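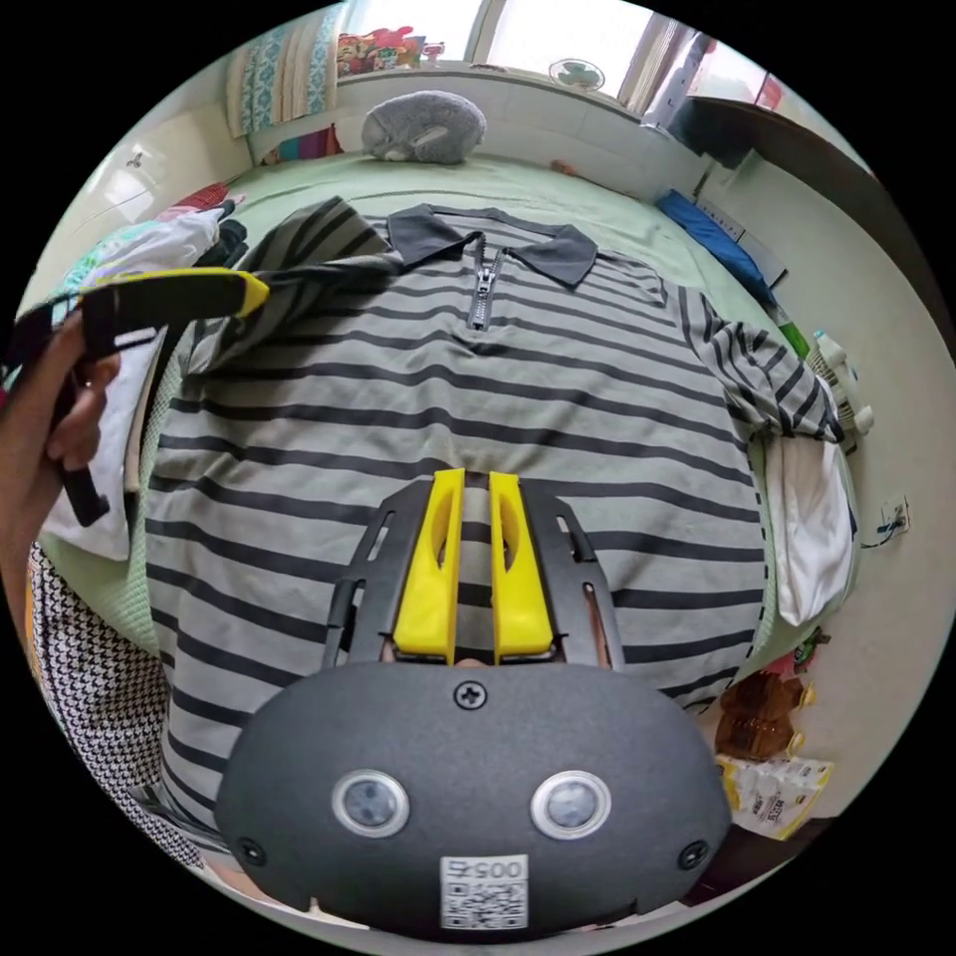
Poloshirt mit Reißverschluss falten, wie macht ihr das?

Yến Lương
Hallo zusammen! Ich lege meine Wäsche immer auf dem Bett zusammen, aber beim gestreiften Polo mit Reißverschluss am Kragen wird es jedes Mal krumm -- Ärmel erst nach hinten oder erst das Shirt längs?

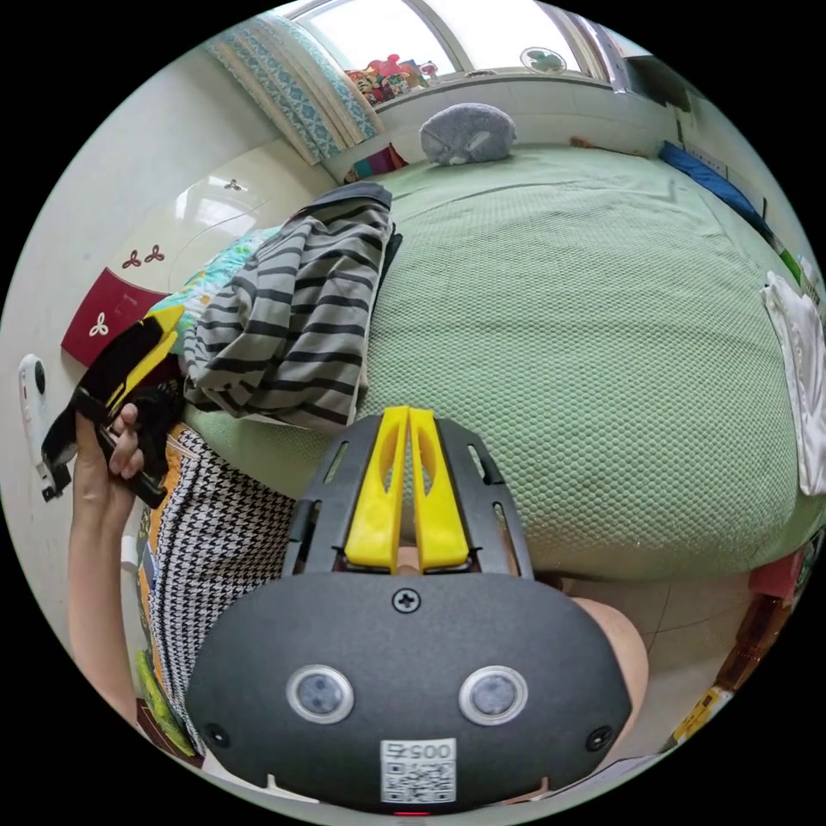 Ayman Slaoui
Reißverschluss zu, Shirt aufs Gesicht, Ärmel nach hinten, dann die Seiten. An den Streifen siehst du gleich, ob es gerade liegt :)

Thắng Văn
Ich häng meine auf.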